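Beltano Gripper Drift, Bench Notes and Gallery

Posted 3/6/19

The gripper on our Beltano bench arm stopped closing where it was told to. This page collects what we know about the fault, with one picture from the arm and some notes that go with it.

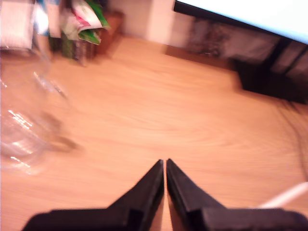

Uyên Đàm wrote in to say her Zidside arm did the same thing last winter, and that she lost most of December blaming the software. Check the stop screw before you touch any settings, she said, and don't run it near your hands until the zero holds for a full day.

The fingers with a few millimeters left between the tips. With this fault the screen can report fully closed at a gap like this, so the reading alone is no use. Bottle on the table to the left, white cable running in toward the right finger.

What happened

The arm had been doing a simple pick and place job: close on an object, lift, carry, put down. At cycle 1,649 it dropped one. We put that down to a bad grasp and restarted. It dropped another at 2,781, and after that the drops came in bunches.

The log said every grasp was good. The controller works out finger position from motor turns, counted from a zero it finds at power-up. If the zero is wrong, every number after it is wrong by the same amount, and no error is raised.

The safety part

Drops were a nuisance. The worse case came when the zero moved the other way. The controller thought the fingers were wide open when they were not, and on the next close command it drove them together much harder than the job called for. I had been reaching in to straighten objects between cycles. I was not hurt, but the stop button was on the far side of the bench and I would not have reached it in time.

We shut the arm down at cycle 3,937 and wrote the fault up that evening.

What we found

– The stop screw inside the gripper body had backed out. There was no thread lock on it.
– The drift got worse as the motor warmed up. From a cold start it took 15 minutes to show.
– The Gebru force limit was set in software only, and it used the same bad position numbers to decide when to slow down.
– The Claltero log viewer rounds finger position to the nearest whole millimeter. The early drift was too small to show up in it.

What we changed

The screw is back in with thread lock and a paint mark across the head, so any turning will show. The arm now finds its zero again every time it goes home, and stops if the new value does not match the old one. The current limit is set in the motor driver itself. The stop button has moved to the operator's side, and hands stay out unless the power is off.

Still open

We don't know why the screw came loose on this gripper and not on the older one, which has the same part number. Uyên is going to measure hers and send the torque figure. If you have one of these and have seen drops with a clean log, pull the cover and look at the screw before the next run.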